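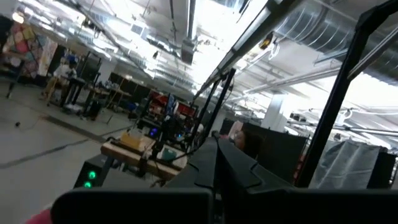

The Kincaid ceiling light from Jelleo was reviewed over 29 days in September by the Barkside facilities office, which selects fittings for shared workrooms. The light was assessed for brightness, glare and ease of cleaning. Rooms with an overhead beam carrying fittings and cables, as seen in the photograph, call for a fixture that can be positioned with some freedom, and the Kincaid slides along its track without tools. Installation took 4 hours. The printed instructions omit the dimmer settings, and these had to be requested from the supplier.

Light falls evenly across a bench, and pale wood grain keeps its natural color. At 50 percent output the unit is silent. At full output a faint hum is present.
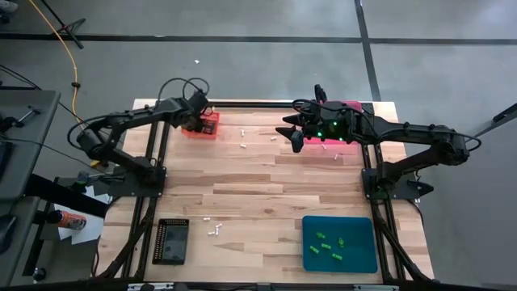
Light wooden tabletop with planks in blond and honey brown.

The Kincaid costs $113 and is stocked at Coltovholm. It is recommended for workrooms, though not for reading rooms, where the hum would be noticed.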